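シーツの洗い替え、何枚持ってますか

1：けだま
一人暮らし用の部屋に引っ越してベッドを買い直しました。シーツの枚数で迷っています。今はグレーのが1枚だけで、朝洗って夜までに乾かすやり方です。梅雨に入ったらたぶん無理だと思うので買い足すつもりですが、収納が少ないので増やしたくありません。皆さん何枚で回していますか。素材のおすすめもあれば知りたいです。

2：北向き6畳
2枚です。1枚敷いて1枚しまう。それ以上は要らないと思います。週に一度、洗った日に替えるだけ。

3：yamane_k
うちは3枚。2枚だと、片方を汚したときにもう片方がまだ干してある、ということが年に何回か起きます。子供がいなければ2枚でいいかもしれません。

4：けだま
>>2 >>3
ありがとうございます。子供はいません。猫もいません。
書き忘れましたが、洗濯機は小さめで、シーツと枕カバーを入れるともうほかの物はほとんど入りません。

5：Diệp Diệp
ベトナムから来て日本で暮らしています。私も最初は1枚でした。梅雨に乾かなくて、バスタオルを2枚並べて寝たことがあります。あまり眠れません。買い足した方がいいです。
素材は、夏は綿の薄いものが好きです。Tiêuという店の平織りのものを使っています。洗うとしわになりますが、寝れば同じなので気にしません。

6：元クリーニング店員
枚数より糸の話をした方がいいと思う。安いポリエステル混は乾くのは早いが毛玉ができる。綿100は乾くのに時間がかかる代わりに長くもつ。梅雨だけが問題なら、混紡を1枚足して梅雨専用にするのが無駄がない。

7：北向き6畳
>>6
混紡は夏に蒸れませんか。一度買って背中が暑くて手放しました。

8：元クリーニング店員
>>7
混率による。綿が多めのものなら普通に寝られる。表示を見て、綿が50％を切るものは避ければいい。

9：yamane_k
>>8
それはちょっと言いすぎでは。うちのAveroの混紡は綿が半分もないけど、夏も使ってます。織り方が粗いので風が通ります。数字だけでは決まらないと思います。

10：けだま
混紡も候補に入れてみます。
うちのシーツのしわはこんな感じです。特にアイロンはかけていません。このくらいなら自分は気になりません。

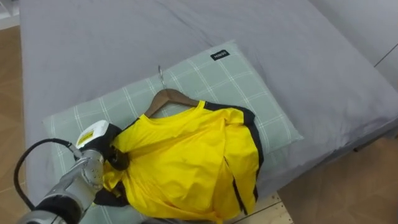
それで、枕カバーの方も聞きたいです。シーツと同じ枚数で揃えるものですか。セットで買うと割安ですが、色を揃えることにこだわりはありません。

11：Diệp Diệp
枕カバーはシーツより多く持っています。顔が当たるので、私は三日に一度替えます。小さいのでハンドタオルと一緒に洗えます。

12：北向き6畳
セットは買わない派です。枕カバーが先に傷むので、結局ばらばらになります。

13：yamane_k
逆にうちはセットしか買いません。Plikmontの177cm丈のボックスシーツに枕カバーが付くやつです。
すみません、177cmは周囲のゴムを引っ張らない状態で自分が測った縦の長さです。商品の表示は別の数字でした。買う人は自分のマットレスの厚みも測ってください。厚いマットレスだと角が外れます。

14：元クリーニング店員
ボックスシーツは角のゴムが先に死ぬ。高温の乾燥機に何度もかけるとだめになる。コインランドリーで乾かすなら低めの温度を選んでほしい。フラットシーツならその心配はないが、敷くのが面倒。

15：けだま
>>14
コインランドリーは近くにあります。梅雨のあいだだけ使うのも考えていました。値段はどうでしょうか。シーツを1枚買う方が安いのか、乾燥機に通う方が安いのか。

16：北向き6畳
週一で通うなら買った方が早いです。Pundoの店舗で見たときは千円台からありました。今も同じかは知りません。

17：元クリーニング店員
>>16
比べるものが違う。シーツを足しても、洗った方を部屋に干すことには変わりない。湿気た部屋で半日以上かかると臭いが出る。臭いが嫌なら乾燥機、替えがないのが困るなら枚数。両方困っているなら両方やる。

18：Diệp Diệp
除湿機も役に立ちます。私の部屋は湿度が69％になると洗濯物が臭いやすいです。除湿機をつけて、扇風機を下から当てます。カーテンレールに掛けるより、部屋の真ん中に干す方が早く乾きました。

19：yamane_k
扇風機は同意です。シーツは二つ折りで掛けず、物干し竿を2本使ってM字にすると内側にも風が入ります。

20：けだま
竿は1本しかないのですが、突っ張り棒を足せばできそうです。
とりあえず綿のフラットシーツを1枚だけ足して、7月の様子を見て混紡を買うか決めます。枕カバーは3枚にします。
6月分の予算はこれで終わりです。

21：元クリーニング店員
フラットにするなら長さに余裕のあるものを。マットレスの下に折り込む分が足りないと夜中に抜ける。あと綿は最初の洗濯で少し縮む。

22：北向き6畳
ボックスの方が楽だと思いますけどね。毎週マットレスを持ち上げるのは腰にきます。

23：けだま
>>22
腰はまだ大丈夫です。買ったらサイズと洗ったあとの縮み具合を書きに来ます。

コメント 23件　シェア 2
最終更新：09/06/2022
お問い合わせ｜© くらしの相談掲示板｜ページの先頭へ戻る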